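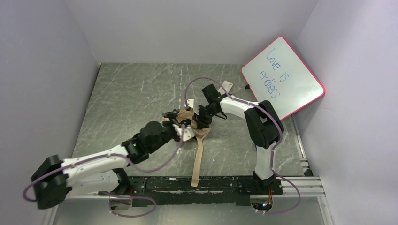
Crumpled tan material on a scratched grey metal floor, a robot arm at either side

Call for participants: Fold, Crease, Crumple
A winter of paper and cloth at Nenside

We are looking for 13 people to spend the winter with us making things out of paper and cloth, and we'd love one of them to be you. Fold, Crease, Crumple is a free evening course at Nenside, run by Idun Wallin and Teodor Makowska, and it's open to anyone over 16 who likes using their hands (or used to, and misses it!).

We started in September with a small trial group, and it went so well that people kept staying behind to finish one more pleat. By the last evening we had lanterns hanging from every coat hook, a very long paper snake and a waistcoat that Teodor still wears.

What we'll do
The first half is paper. You'll learn to pleat a sheet by hand, score curves, and crumple paper over and over until it goes soft and drapes like cloth – it takes patience and it's oddly lovely to do in a room full of people chatting. After the break we move on to fabric: smocking, tied and steamed pleats, and simple pattern cutting. Everyone works towards one finished piece of their own for the Gestonard show, where we'll have the long wall and both windows.

Who can apply
You don't need any experience. We're especially keen to hear from people who have never been on an art course, people who have recently moved to the area, and anyone who sews at home and fancies company. You do need to be able to come to most of the sessions, as each one builds on the last.
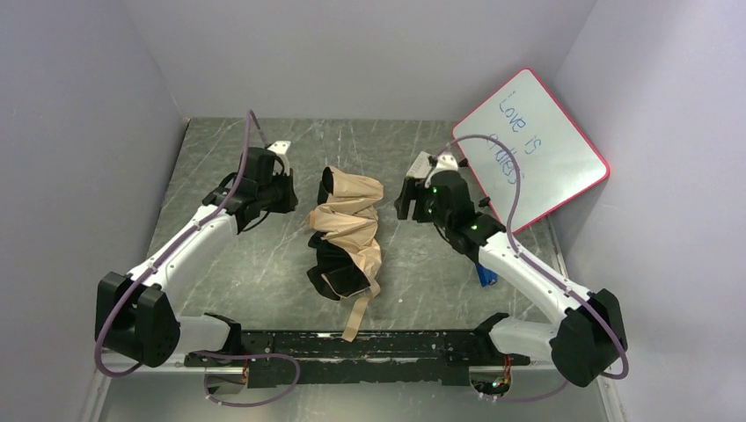 Page last changed: Sunday, November 10, 2024

Costs and practical things
Paper, thread and calico are all provided. Bring your own fabric for the final piece if you'd like to, and scissors if you're fussy about scissors. We can refund bus fares up to 2 zones, and there's tea and soup each evening from the Pandey kitchen downstairs. The building has a lift and step-free toilets. Please tell us if you need large-print handouts, a higher table or anything else, and we'll sort it out before you start.

How to apply
Send roughly 100 words to Benedita Fonseca at the Nenside office, telling us a bit about yourself and something you've made, mended or always wanted to try. A voice message is just as good, and so is a note through the door. Photos are welcome but they won't affect your chances.

If you'd rather have a chat first, ask for Yến Võ, who was in the trial group and is helping us this time. She's happy to talk in English or Vietnamese.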